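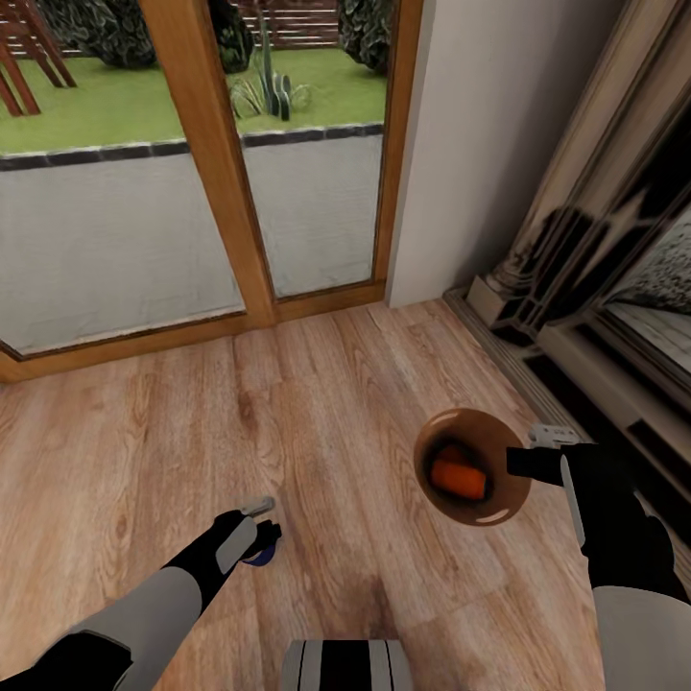

Patio door, with a garden chair out on the lawn.

Books > Reading Life > How to Write a Short Review of a Long History Book

24 comments | 70 shares

You have finished a 535-page history of a salt-trading family and somebody wants 22 lines on it by tomorrow. The somebody may be an editor, a book club or your aunt. The method is the same.

Step 1. Write down what you remember before you look at your notes. Give it ten minutes. When I did this with The House of Delorme, by Clotilde Gautier, I had a poisoned well, a lawsuit over a staircase and a great many cousins called Auguste. I had nothing at all from the chapter on tariffs, and that went straight into the review.

Step 2. Now look at your notes. Mine are on the backs of envelopes, so this takes a while. Put a star next to anything you would tell a person at dinner who hadn't asked. Two or three stars will do. If you have none, you may have read the book on a train.

Step 3. Say what the book covers in one sentence. Dates, place, people. "Gautier follows four generations of the Delormes from their first salt pan to the bankruptcy." Resist the urge to retell the bankruptcy. It takes Gautier 70 pages and she had the ledgers.

Step 4. Decide what kind of reader it suits. "Anyone interested in history" is no help, as it takes in people who collect helmets. Try to guess how much the reader needs to know going in. Gautier assumes you can tell Kenden from Plitis and never provides a map. I had to draw one. It was wrong, but it got me to chapter 9.

Step 5. Pick one complaint and back it up with a page. A review with six complaints sounds like a letter to the water company. Mine was that every time a document goes missing, we are told what it would have said. Quote a line if you have room, and copy it out exactly, commas included. Authors do write in.

Step 6. Pick one thing you liked and treat it the same way. This is harder — praise goes mushy fast. Cross out "compelling," "richly detailed" and "brings the past to life," then see whether there's a sentence left. If there isn't, go back to your stars.

Step 7. Check the footnotes, or at least visit them. You want to know whether the good stories come from letters and court records or from another book that had them from another book. The poisoned well rests on 2 letters, both by the man who sold the family the land next door. That deserved a line, and got one.

Step 8. Cut it. Your first paragraph is probably you clearing your throat, so start with the second and see if anyone misses it. Bohdana Boiko, who edited me for years at the Oltus Review, used to send back my openings with a single pencil stroke through them and no note. I still hear the pencil.

Step 9. Read it aloud once, check the spelling of the author's name, and send it. Then return the book if it's a library copy. Mine was due in November.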